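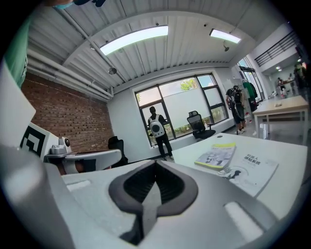 Loan books and shared desks: frequently asked questions

Books borrowed from the Ralex reading collection may be used at any desk on the floor, provided they go back to the shelf or the returns tray by closing time. A desk with two titles left out on it, one lying flatter than the other, counts as in use, and staff will not clear it during the day. The same applies to Chinese-language titles such as 机器人感知系统 (robot perception system), which are shelved by subject along with the English ones.

How many books can I take to a desk?
Three. Reference volumes count towards the limit.

How long is a loan?
Desk loans end the same day. Take-home loans run for 3 weeks and can be renewed once, unless another reader has placed a hold.

How large is the collection?
The catalogue lists around 680 titles. The oldest is a 1951 handbook of technical drawing, kept in the locked cabinet and issued on request.

Can I leave a book open and face down?
No. It strains the spine and loosens the first and last sections. Use a paper slip to mark your page. Do not use sticky notes on coated paper — the adhesive lifts the ink.

Should books lie flat or stand up?
On a desk, lay them flat and fully supported. On a shelf, stand them upright with a bookend. Leaning for long periods warps the cover boards. Oversize volumes are stored flat, no more than four to a pile.

How do I clean a pale cover?
Wipe it with a dry microfibre cloth. For marks on a laminated cover, dampen the cloth slightly with water and dry the cover straight away. Uncoated covers should be handed in to Zarmeena Kakakhel for dry cleaning with a soft eraser.

Can I search for a title in its original language?
Yes. Catalogue records carry the title in the original script and an English translation. Romanized titles were added in March 2024, but some records are still incomplete.

Who do I contact about a damaged or missing book?
Report damage to Aarne Pelkonen at the Ralex desk. Do not repair tears with household tape. Missing books are handled by Leandro Ortuño; include the shelf number if you have it.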